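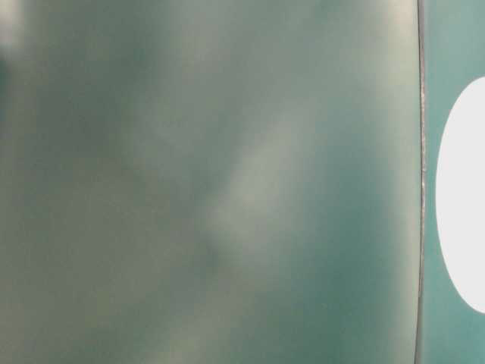

## 4. Setting Up the Work Surface

Read this section before you put anything on the Griliten surface. It covers placement, leveling, lighting and first cleaning. Assembly of the Bianchini base is in Section 3. Both parts must be on site before you start.

**You will need:**

- a spirit level
- a soft, lint-free cloth
- mild dish soap and lukewarm water
- the 4 mm hex key packed with the base
- one lamp with a diffuser, no brighter than 3,000 lumens

### 4.1 Placing the panel

1. Clear the floor on all sides of the base.
2. Check that all four feet touch the floor. Do not tighten the locknuts yet.
3. Lift the panel with one person at each end. The panel is 1,195 mm long and 490 mm wide and will flex if carried by one edge.
4. Lower the panel onto the base with the colored face up.
5. Slide it until the long edge meets the rear stop.
6. Peel the protective film back from one corner at a low angle. If it tears, warm it by hand and start again from the next corner.

**Caution:** Keep fingers out from under the panel as it comes down on the rear stop.

### 4.2 Leveling

1. Set the level along the length of the panel and read it. Turn it across the width and read it again.
2. Turn the front feet to correct the width, then the outer feet to correct the length.
3. Repeat until both readings are centered.
4. Tighten the locknuts with the hex key and check once more.

**Note:** On carpet, check the level again after a week of use. Feet often settle unevenly.

### 4.3 Keeping the area open

Leave as much of the surface open as the work allows. Parts, trays and tools should go near an edge so the middle stays available. Do not rest anything heavy on a corner.
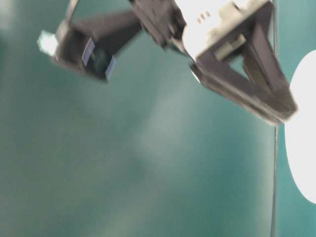 *Figure 4-2. Open teal area, with a white oval at the right edge.*

If you use the optional Stirnutar edge strip (order no. 327), fit it before arranging anything else. Press it on by hand from one end to the other. Do not use a mallet.

### 4.4 Lighting

1. Switch off any spotlights aimed straight at the surface.
2. Place the lamp to one side and turn it so the diffuser faces the work.
3. Stand or sit where you will normally work and look across the whole surface.
4. Move the lamp in small steps until the color looks as even as you can get it.
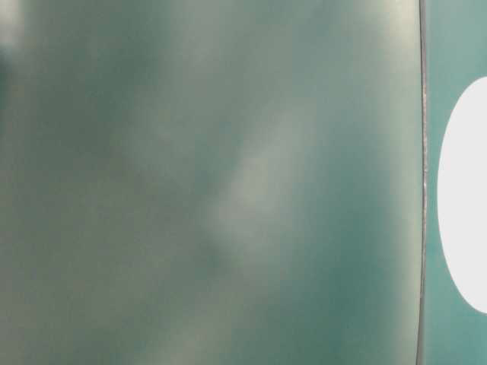

Uneven light makes small parts harder to find and can hide marks that need cleaning. Check from more than one position before you lock the lamp arm. A pale, cloudy band of light running diagonally from upper right to lower left, with darker green shading below it, is the kind of pattern to look for. Turn the lamp and see whether the band moves. If it does, adjust the lamp until it is outside your working area. If it stays put, check for film residue and go on to 4.5.

### 4.5 First cleaning

1. Add a few drops of dish soap to the water.
2. Wring the cloth out well and wipe the surface in long, overlapping strokes.
3. Wipe again with clean water.
4. Dry with a second cloth. Do not let water stand along an edge.

**Caution:** Do not use acetone, scouring pads or powdered cleaners. They dull the finish, and the Prirnbridge warranty does not cover the damage.

Wait until the surface is fully dry before moving on to Section 5.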